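January, late evening

I sang in public today!! Me, who used to mouth the words to "Happy Birthday." I have to get it all down before I fall asleep, because I know by tomorrow I'll have started editing it in my head.

So. The first open rehearsal of the winter choir at Folis. I'd been telling myself for weeks that I would go and sit in the back and only listen, and I was perfectly happy with that plan right up until the door, when a woman with reading glasses pushed up in her hair handed me a blue folder and asked, "High or low?" I said low. I have no idea why I said low! I've never given it a minute's thought. But low it was, and off I went to the altos, second row, between a retired bus driver and a girl who must be in her first year of college and who reads music the way I read cereal boxes.

We were 27 altogether. The room is big and brown and drafty, with that old radiator that knocks, and the knocking was nearly in tempo for the warm-up. We did sirens first, up and down, like a bunch of fire trucks. Then humming. Then humming with our fingers on our noses to feel the buzz, and I got the buzz! I could feel it all the way into my teeth.

Embla Nygård conducts. She's tiny and she wears hiking boots and she doesn't raise her voice at all, she just gets quieter until everyone leans in. She had us learn the first piece by ear, no folders, line by line. It's a lullaby in four parts and the alto line is about three notes for the whole first page (bless whoever wrote it). I thought three notes would be dull. But then the sopranos came in over us, and the basses came in under, and my boring little note suddenly turned into the middle of something enormous. I got goosebumps all the way down my arms. I forgot to come in again after the rest, I was listening so hard.

She made us do that spot over. Then again with our eyes closed. Then she had us walk around the room singing it, so I'd pass a tenor and nearly get pulled off my note, and I'd have to hang on to it like a hat in the wind. I lost it twice. The second time the bus driver came strolling by and sort of sang it at me, very kindly, and I climbed back on.

At the break I drank two cups of tea and talked to everybody. Ate a Snickers too, first one in ages, and it was glorious.
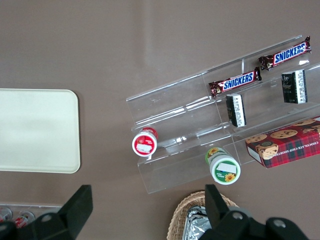

The second half was harder. We got out the folders for the spring piece, which has Latin in it, and a section in five-four that made me feel like I was coming down the stairs and there was one more stair than I'd thought. Embla had us clap it. Then stamp it. Then say the words on the rhythm with no tune, whispering, and that's when it clicked for me – it's just "strawberry, jelly, strawberry, jelly"! Three and two! I wrote it in pencil over the staff, and the college girl looked over and copied it into hers. I was so proud I could have burst.

Things to remember for next time:

- Pencil. Bring my own, with an eraser.
- Page 6, breathe after "lucem," NOT before.
- Low note at the end of the lullaby: think of it as forward, toward the windows. Don't press.
- Wear layers.
- Ask about the extra alto practice.

The concert is in the spring, in the old church, and it holds 300 people. Three hundred! I asked the bus driver if it ever fills up and he said it was packed to the doors last year, and a few stood. I expected to feel sick when he said it. I felt a bit sick. Mostly I wanted to go back in and do the strawberry jelly part again.

Walked home the long way, by the canal. It was snowing a little, the dry kind that squeaks, and there wasn't anyone around, so I sang my three notes the whole way from the bridge to the bakery. They sound pretty strange by themselves. A man came around the corner with a dog and I kept going! I dropped to a hum, but I kept going.

Called Mom when I got in. She said Grandpa was an alto's worst nightmare, he sang everything one note flat and twice as loud as the organ, and they loved him for it. I never knew he sang at all. She's going to look for the old songbook in the attic. She also sang me the first verse of something over the phone, and I tried to find a low part under it, and we both fell apart laughing at the same place every time.

My throat's a little scratchy now. Honey, water, bed. I've got the folder on the nightstand like a kid with new shoes, and the lullaby keeps going around and around, all four parts, though I only know the one.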